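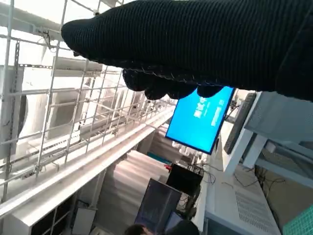

Stidia Manipulation Group / Methods wiki

Likano method

The Likano method is a way of training a two-armed robot whose arms don't match. One arm carries a plain two-finger gripper, the other a full robotic hand in a knit glove, and a single policy learns to drive both. I've been looking after this article since Arlindo Amaral passed it to me, so if something in it is wrong, it's probably me (edit away, please!).

The basic idea is that an arm with nothing to do should still be treated as doing something. In most of our older work we simply dropped the idle arm from the training data. Its camera kept running, its joints kept reporting, and we threw all of it out. Likano keeps it and gives it a label of its own, called "hold." The policy then has to learn that staying put is a choice, which sounds silly until you've watched an arm wander off in the middle of somebody else's job.

Name and background

Likano was the folder name on Ctibor Holub's laptop and it stuck. He wrote the first version in July, on top of a teleoperation package we call Vass, and for a while people in the group used the two names as if they were the same thing. They aren't. Vass records the arms and Likano decides what to do with the recordings. You can run Likano on data from any recorder that keeps the streams lined up in time.

How it works

Every demonstration gets cut into short stretches, and each arm gets its own label in each stretch: reach, grasp, carry, release or hold. That makes 5 labels, and I'd love to get rid of one but can't decide which. The labels are put in by hand the first time through and then by a small model that Ctibor trained on the hand-labeled part.

The tricky bit is the wrist view on the holding side. A raised hand looks out at the room – racks, monitors, cables, the backs of people's heads – and none of that has anything to do with bread in a bowl. A policy is very happy to latch onto it anyway. Move a monitor and your success rate drops! So while an arm is labeled hold, Likano swaps its wrist view for one taken from a different demonstration, picked at random. The fingers look much the same from one recording to the next and the background doesn't, so the policy gradually stops caring about the background. 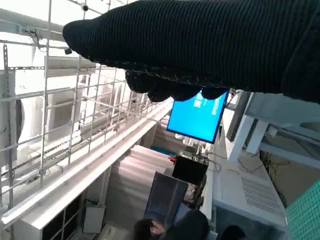
Category: Training with an idle arm

Swapping is only done on the holding side. We tried it on the working arm too and it was a mess, because the policy then had no close-up view it could trust. Blurring the view was another attempt, and Arlindo still likes that one better. His argument is that blur is cheap and you don't need a big pile of recordings to draw from. Mine is that the policy just learns to recognize the blur. We have agreed to leave both opinions in the article.

Results so far

The set we use for comparisons has 114 demonstrations of small tabletop jobs, most of them with toy-sized stakes like getting a roll into a bowl. With the old approach, the idle arm drifted far enough to stop the run in 7 of our test trials. With Likano it drifted in none of them, though the grasping itself got no better, and I wouldn't want anyone to quote this page as saying it did. 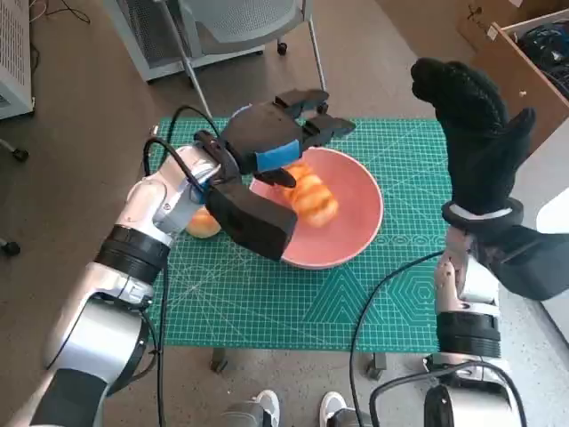

Gripper over the pink bowl with a roll inside, gloved hand raised on the right.

Known problems

Handovers are still poor. When the hand has to go from hold to reach it hesitates, sometimes long enough that the operator thinks it has crashed. Ctibor's fix, a separate script called Instead, predicts the next label a little early, and it helps when the job always runs in the same order. Mix up the order and it guesses wrong.

See also: Vass recorder; Instead (label prediction); Wrist views, swapping of

Last edited 20 Jul 2024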